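Gripper trials, second round

The Lynch bench has been busy! Since August we have been swapping grippers on and off the same arm, trying to settle which one goes on the Jumbridge cell this winter, and the second round is now done. Three candidates went in. Two are still standing, and I have changed my mind about both of them more than once.

First, the Clornar two-finger. We gave it 620 picks over four days, all from a mixed bin, with the same closing force from start to finish. It dropped 37. Most of those were soft things that folded out of the fingers on the way up, and I was delighted with how it handled anything with a handle. The finger swap is lovely too (two screws and a locating pin, and you can do it without taking the wrist cabling apart).

The Worivura suction head got 472 picks before we stopped to change a worn cup. On boxes and flat packs it is wonderfully quick. On cloth it mostly hisses at you. We tried the wider cup, then the wider cup with more flow, and the second of those did pick up a folded shirt, which made everyone in the room very happy for a minute or so.

The third was our own old parallel jaw, put in as a baseline. It is slow and it's noisy, and I still have a soft spot for it, but after 200 picks we had what we needed and it went back on the shelf.

Next up is the camera. We want to compare the overhead mount with one on the wrist, keeping the controller settings fixed so the numbers can sit side by side. If you have a strong view on exposure settings for shiny bin floors, please come and find us, because the glare has eaten more of my afternoons than the grippers have.

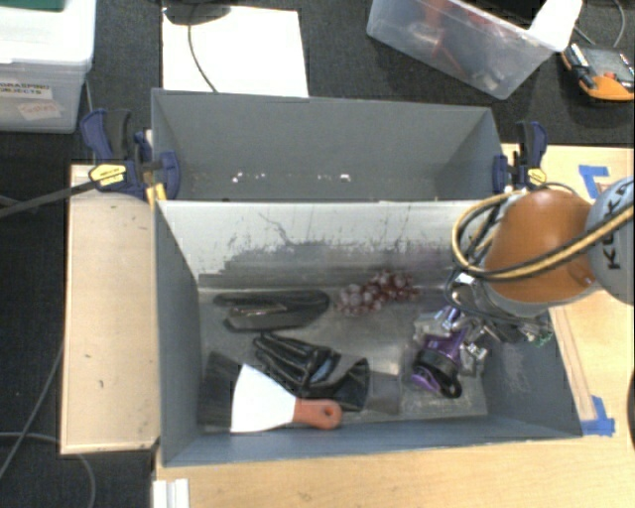

Mixed bins are still my favorite part of the whole comparison, and the thing I would push any new gripper toward first. Single items on a clean table will flatter almost anything. Put a crumpled black glove in with a black stapler, lay a scraper's handle just below the glove, and you get a much better argument going about finger width and approach angle. The grapes are a good test as well, all those rounded surfaces and so few flat places to grab. Round three starts on Thu 24 September, and the bench is open to anyone who wants to bring an awkward object along.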